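ホーム　台所を借りる　教室　求人　アクセス

求人

【7月から】貸し台所ポマールの片づけ係を募集します(8名)

シェア 40　コメント 8

ウストゲートのビル五階で、時間貸しの台所をやっているポマール(Pomar)です。料理教室、試作、撮影、親戚の集まり、離婚の話し合い(過去に一件、揚げ物つき)と、いろいろな用途で使っていただいています。どの用途でも最後に残るのは皿とボウルで、その皿とボウルを棚に戻す人を募集します。

料理が好きな方からのご応募を毎回たくさんいただくのですが、先に申し上げておくと、この仕事で料理はしません。ほぼまったくしません。目の前を煮込みが通り過ぎていき、戻ってくるのは鍋だけです。それでもよいという方、むしろ鍋のほうに興味があるという方に、続きを読んでいただければと思います。

■どんな仕事か

利用時間が終わったあとの台所に入り、次のお客さんが来るまでに元の状態に戻します。食器を洗う、拭く、しまう。テーブルを拭く。オーブンの中を確認する。忘れ物を箱に入れる。次の予約に合わせてテーブルの上に食器を出す。言葉にするとこれだけで、五歳の子でも知っている内容です。ただし五歳の子は、次の予約までの時間を気にしなくてよい。

入れ替えの時間は40分です。短いと言う人と、そんなにあるのかと言う人がいて、後者はだいたい初日の人です。粉を使う教室のあとは短く、サラダの教室のあとは余ります。余った時間は座っていてかまいません。棚のラベルを貼り直してくれてもいいのですが、貼り直したラベルの位置が気に入らないと別の誰かがまた貼り直すので、座っているほうが全体としては早く進みます。

洗い物は原則として利用者が済ませてから帰る決まりです。決まりは利用規約に書いてあり、受付の壁にも貼ってあり、予約確認のメールにも太字で入っています。洗い物はだいたい残っています。残っているのを見て怒る人はこの仕事に向きませんし、怒らない人も三か月目くらいに一度は怒ります。そのときは廊下に出て、廊下で怒ってください。

■食器のこと

当店の食器は寄せ集めです。開店のときに揃いのものを買ったはずなのですが、割れたり、持ち帰られたり、逆に知らないものが増えたりして、今の顔ぶれになりました。増えるほうの仕組みはいまだによくわかりません。持ち込んだ大皿を忘れて帰る方がいて、連絡すると「うちのではない」とおっしゃり、その後うちのになります。

そういうわけで棚は種類別ではなく、大きさと色で分けています。丸い皿は下の段、深いものは中の段、どちらとも言いがたいものは上の段です。上の段がいちばん混んでいます。グラタン皿を深いものに入れるかどうかについては、当店の中に二つの立場があり、面接の際にご自身の立場を聞かれるかもしれませんが、採否には関係ありません。

ボウルは色で呼びます。「青いの取って」「緑のどこ」で通じる現場です。在庫表には正式な番号が振ってあるものの、番号で呼んでいるのは在庫表を作った本人のヌーマン・クレシ(Noman Qureshi)だけで、その本人も急いでいるときは色で呼びます。 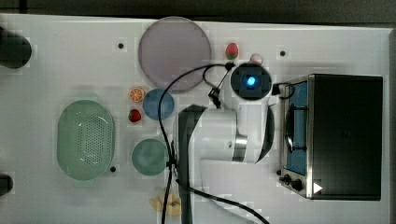
白いテーブルの上。丸い皿と、青と緑のボウル。

テーブルに食器を出すときの並べ方は、予約ごとに指示書があります。指示書は丁寧なものとそうでないものがあり、丁寧なものは図つきで紙一枚、そうでないものは「いつもの感じで」の七文字です。いつもの感じとは何かを覚えるまでに、ひと月くらいかかると思ってください。皿は奥、ボウルは手前、というところから始めて、あとは先輩のやり方を横で見ていただくのがいちばん早いです。先輩によってやり方は違います。

白い天板は汚れがよく見えます。選んだのは店長で、清潔感があるからという理由でした。清潔感を保つ作業は片づけ係の担当になります。ターメリックとビーツの日は、拭き方を変えます。専用の洗剤が流しの下に入っているので、研修のときにお教えします。それ以外の日は固く絞った布巾で、奥から手前に向かって拭いてください。

■オーブンのこと

オーブンは必ず開けて中を見てください。入っていない日のほうが多いのですが、入っている日の印象が強すぎて、全員が開けるようになりました。これまでに見つかったものを挙げると、天板に載ったままの焼き菓子、布巾、もう一枚の布巾、子どもの手袋の片方、そして予約者が「絶対に持って帰った」と電話で断言していた型です。

見つけたものは食べないでください。教室の焼き菓子はたしかにおいしそうですが、試作の方が残していったものは、おいしくないことを確かめるために焼かれている場合があります。過去に一名、身をもって確かめた者がおります。元気です。

庫内が熱いうちは触らず、扉に「使用後」の札をかけて、先に食器を進めてください。札は冷蔵庫の横のフックにあります。なければ前の人のエプロンのポケットです。

■ある日の流れ

教室が入っている日の例です。

午前十時　鍵を開ける。換気扇をつける。前日の自分たちに感謝したり、しなかったりする。

午前十時半　パン教室「ブハリ」(Bukhari)の準備。ボウルを人数分、テーブルに出す。粉ふるいは教室の持ち込みなので出さない。出しておくと使われて、洗い物が増えます。

午後一時　ブハリ終了。入れ替え。床から始めたくなりますが、床は最後です。粉は上から下に落ちるということを、毎回あらためて確認する時間です。

午後二時　試作の予約。お客さんは一人か二人で静かです。静かなのに、なぜか鍋は全部使います。

午後四時半　入れ替え。ここで棚を一度全部見ます。足りないものがあればノートに書く。

午後五時半　夜の担当に引き継いで終わり。引き継ぎは口頭とノートの両方で。「特になし」と書く場合は、本当に特になかったかどうか、冷蔵庫を一度だけ開けてから書いてください。

■条件

勤務地：ウストゲート、ポマールビル509号室。エレベーターはありますが、配達の人が好んで使うので、階段もご覚悟ください。

時給：1990円。中途半端な額なのは、二千円にしてほしいという声と、千九百円台で始めたという創業以来のこだわりが折り合った結果です。研修中も同額です。

人数：8名。全員が同じ時間に立つわけではありません。台所は三人で満員、四人目からは互いの肘と親しくなります。

勤務日：週二回から。金曜日に入れる方はとてもありがたいです。金曜は夜まで予約が詰まっているうえに、なぜか全員が揚げ物をします。

期間：7月の頭から、まずは夏のあいだ。続けたい方は続けられます。夏だけのつもりで入り、冬に大鍋を洗っている者が今の片づけ係の半分です。

服装：動きやすいもの。エプロンと手袋はこちらで用意します。手袋は大きさが三種あり、中くらいのものが先になくなります。手の大きさに自信のある方、ない方、どちらも歓迎します。

交通費：支給します。自転車の方は裏の駐輪場を使えますが、屋根は半分だけです。

まかない：ありません。当店は台所ですが、まかないはありません。書いておかないと必ず聞かれるので書いておきます。お茶とコーヒーはあります。

■応募していただきたい方

濡れた食器を持って歩くのが怖くない方。怖さを忘れてしまった方は、少しだけ思い出してから来てください。

立ち仕事ができる方。椅子はあります。

同じものを同じ場所に戻すことに、わずかでも満足を感じる方。大きな満足でなくてかまいません。大きな満足を感じる方は、そのうち他の人の戻し方が許せなくなります。

経験は問いません。飲食店で働いていた方は手が早くて助かりますが、前の店のやり方で棚を組み替えてしまうことがあります。まずは一週間、このままの棚で働いてみてください。そのうえで組み替えたい場合はご相談を。当店で使っている棚の管理方法は「スコレント」(Skollent)という立派な名前がついていますが、中身は色つきの丸いシールです。シールの色と段の対応表は扉の内側にあります。

割ってしまった場合の弁償はありません。報告だけお願いします。誰でも割ります。店長のニヴェス・アマート(Nives Amato)は開店の日に割りました。かけらは新聞紙に包んで、赤い箱へ。ノートに何が割れたかを書いてください。「皿」とだけ書かれていると、ヌーマンが棚の前でしばらく動かなくなります。

■今いる人たちから

先月、片づけ係に「新しく来る人に一言」と頼んだところ、次のような紙が戻ってきました。直さずに載せます。

「布巾は三枚持つこと。一枚は自分用、一枚は予備、一枚は誰かに取られる用。」(シウリ・アマラシンハ Shiuli Amarasinghe、昼の担当)

「ふたと鍋は一緒にしまわないでほしい。ふたはふたの場所がある。お願いします。」(ゼーシャン・バローチ Zeeshan Baloch、夜の担当)

「ふたは鍋と一緒のほうがいいと思います。」(匿名希望、夜の担当)

「楽しいです。腰は伸ばしてください。」(リヤ・ウェルドゥ Liya Weldu、昼と夜)

ふたについては現在、別々にしまうことになっています。現在、というのが大事なところです。

■応募の方法

受付に直接お越しいただくか、このページの応募フォームからお送りください。履歴書は写真なしで結構です。志望動機の欄がありますが、長く書いていただく必要はありません。「家から近い」は立派な動機で、これまで採用した方のいちばん多い動機でもあります。

代わりに、次のことを短く書いてください。

・入れる曜日と時間帯
・いつから始められるか
・重いものが持てるかどうか(大鍋は、水が入っていなくても重いです)
・洗剤や手袋の素材で肌が荒れることがあれば、その種類

面接は台所でします。椅子に座って十五分ほどお話ししたあと、試しに食器を棚に戻していただきます。試験のように見えますが試験ではなく、台所の高さが体に合うかどうかを見ています。流しが高すぎる方には踏み台があります。低すぎる方には、申し訳ないのですが、今のところ何もありません。

面接の担当はニヴェスかシウリです。グラタン皿の件を聞いてくるほうがシウリです。

締め切りは金曜日の午後六時。過ぎてしまった方も、一度お電話ください。たいてい誰かが試験期間に入るか、腰を痛めるか、恋人と旅行に行くかして、席が空きます。

■よくいただくお問い合わせ

夫婦や友だち同士で応募できますか、というご質問について。できます。同じ時間に入れるとは限りません。過去に姉妹で来てくださった方は、別々の時間を強く希望されました。

食洗機はあるか。あります。小さいです。ボウルを二つ入れると気持ちがいっぱいになる大きさなので、手洗いのほうが主になります。

台所を借りる側としても使いたいのですが。どうぞ。片づけ係は空いている時間に割引で借りられます。その場合も、使ったあとの洗い物はご自身でお願いします。自分の洗い物を次の係に残していった場合の規定は特にありませんが、次の係はあなたの顔を知っています。

学生でもよいか。はい。授業の予定が出てから日程を決めていただければ間に合います。

忘れ物の箱の中身はもらえるのか。もらえません。三か月たったものは整理しますが、今のところ箱には片方だけの手袋と、どの容器にも合わないふたが入っています。ふたに心当たりのある方は、応募とは別に受付までお越しください。

応募フォームへ進む　受付の場所を見る

前の記事　次の記事　求人一覧に戻る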